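Laminator jams every few pages, Grudel 254

Office Equipment > Binding and Laminating

tabletop_fern
I have a Grudel 254 that I use for menus and sign-in sheets. It worked fine for two years. Since Wednesday it pulls the pouch in crooked and stops halfway. I am using the same 3 mil pouches as always.
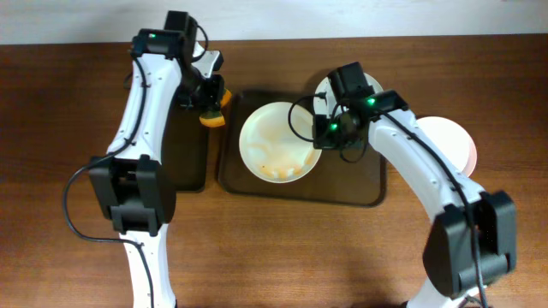
I ran the cleaning sheet through twice and let it warm up for 10 minutes before starting. Same result both times. The reverse lever still works, so I can get the pouch back out, but the page is ruined by then. Is this worth fixing or should I buy another one?

oldstapler
Did you put the sealed end in first? Open end first will do exactly this.

tabletop_fern
Sealed end first, always.

mk_copyroom
Glue on the rollers. One cleaning sheet won't get it off if it has been building up for two years. Run plain card stock through it hot, five or six sheets, until they come out clean. Don't use copy paper, it can wrap around the roller and then you have a bigger problem.

oldstapler
I don't agree that it's glue. Glue usually leaves marks on the finished page. If it goes in crooked every time and always to the same side, one end of the roller has lost pressure. There is a spring at each end on most of these.

mk_copyroom
It leaves marks if it's on the hot rollers. It doesn't have to if it's on the feed side. I had a Plalton that did this and card stock fixed it.

tabletop_fern
It always pulls to the left. No marks that I can see.

quire_and_ream
Before you open anything, check the pouches. I bought a box of Clavdale ones last year and half of them were sealed slightly off square. Try one from a different pack.

oldstapler
Same side every time points to the spring. Unplug it and leave it an hour before you take the cover off. The rollers stay hot a long time.

tabletop_fern
Tried a new pack and no change. Then I did the card stock, six sheets. The third and fourth had brown streaks down the left edge and the last two were clean. I have done nine menus since and one still went in a little crooked, but it didn't jam.

mk_copyroom
Do another few sheets of card and I think you're done.

oldstapler
One in nine is still too many. I would look at the spring.

tabletop_fern
I'll finish this batch first and open it up if it jams again. Does anyone know if the cover screws are a normal Phillips?

quire_and_ream
Mine are. Two of them are under the rubber feet.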